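Clallby Makers Help > Robots and motors > Teaching by demonstration

Grip demos of soft toys – how do I stop squashing everything?

Vlasta Mujić
Posted Saturday, 9:40 pm

Hi all! I've been recording pick and place demos with a pair of hand-held grippers (one in each hand), and the task is tidying plush toys and other fluffy stuff on a table. I have 346 demos so far. The trained policy finds the toys fine, but then it clamps down like it's trying to juice them, or it pinches a bit of fur and lifts nothing at all. Hard things like mugs were never this much trouble. Am I squeezing wrong, or do I just need more data? A guy at the Rerbridge meetup told me up to 800 demos for one task and I nearly cried.

Rok Atanasov
more data. always more data

Oi-ling Chuang
I'd fix the way you squeeze before you record anything else. I went through this with a Trajkovski arm last April and had 3,852 clips by the end, and a lot of them were junk because I was in a hurry.

What helped me most was slowing down at the moment of contact. Bring the fingers around the toy, stop for a beat, then close until you feel the stuffing push back, and lift from there. If you snap shut every time, that's the habit the robot learns! Go for the body of the toy too. Long fur hides where the solid part is, so you need to get the pads in deeper than looks right from the wrist camera.

And decide what your other hand is doing. If it wanders around while the first one works, the policy picks that up as well (mine used to wave). I park it near the next toy and keep it still until its turn.

My table looks like this on a normal evening, and the shaggy pom-pom is the one I practice on before I start recording:
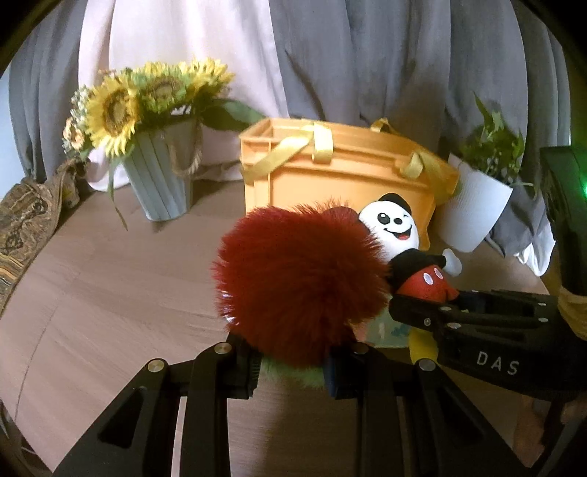 Jannik Böttcher disagrees with the pausing part. In his runs the robot learned the pause too well and just hung there over the toy, so he slows down smoothly and never comes to a full stop. Fair point – if yours starts freezing, trim the pauses and train again.

Either way I'd record 20 careful ones first, train on those alone, and compare with what you have now.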